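Drying mat still smells after washing - wash hotter, or replace?

Asked in Kitchen & Utility > Cleaning
Viewed 2034 times
Tags: laundry, microfibre, odour, hard-water

I have a microfibre drying mat (Trivitum, the thicker version with a foam core) which lives next to the sink. After a couple of months it has developed a sour smell that comes back within a day of washing. The care label says 30 degrees, no tumble drying, no bleach.

Tried so far:

Machine wash at 30 with ordinary liquid detergent. Smell gone when dry, back as soon as the mat gets wet again.
Same again with fabric conditioner. Worse, if anything.
Soak in white vinegar and water overnight, then machine wash. Slight improvement.

Water here is very hard. The worktop is laminate and the mat is left flat on it all the time. Is there a method that gets rid of the smell for good, or is the foam core finished? I would like to avoid ruining it with a hot wash if the label means what it says.

2 answers, sorted by votes

Answer 1 (accepted)

The smell returning on wetting is the useful clue. The bacteria are in the foam and are surviving the wash; drying only makes them dormant. A wash at 30 with liquid detergent contains no bleaching agent and is too cool to do much by itself.

Stop using conditioner. It coats the microfibre, reduces absorbency and leaves a residue that holds the smell. Get rid of that first with one wash on a long cycle, no conditioner, and an extra rinse.

Then soak in oxygen bleach (sodium percarbonate). Your label says no bleach, so look at the symbol: an empty triangle with two diagonal lines allows oxygen bleach, a crossed-out triangle rules out all of it. If it is crossed out, test a corner on the underside before going further. Use the dose on the packet, water at 40, and leave for 4 hours. Keep the mat fully under, foam side down. Do not mix it with the vinegar - they work against each other and the fumes are unpleasant.

In hard water, use the detergent dose given for hard water on the box. Underdosing leaves limescale and grease in the fibres. Powder is generally better than liquid for this job.

Drying matters more than any of the above. A foam-core mat lying flat on laminate cannot dry from below. Hang it over the tap or an airer every night. If it is still damp in the morning, you need a second mat and should swap them daily.

I went over to a thin one without foam in February and wash it with the tea towels. It dries overnight on a rail, and a patterned one hides tea stains better than the plain grey I had before.
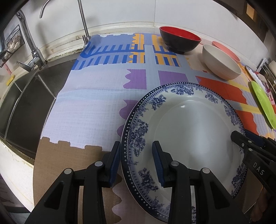

The current mat, with one of the blue-and-white dinner plates.

Comment: Seconded on the conditioner. Same applies to microfibre cloths.

Comment (asker): Triangle has the two lines. Soaked it as above, no smell after a week of hanging it up at night. Accepting this one.

Answer 2

Just buy a new one, they are cheap. I have had a Huser and a Lozano and both went the same way in the end. Or get a wire rack with a tray - the Bolska one is all right but the tray needs descaling.

Comment: Does not answer the question about the wash temperature.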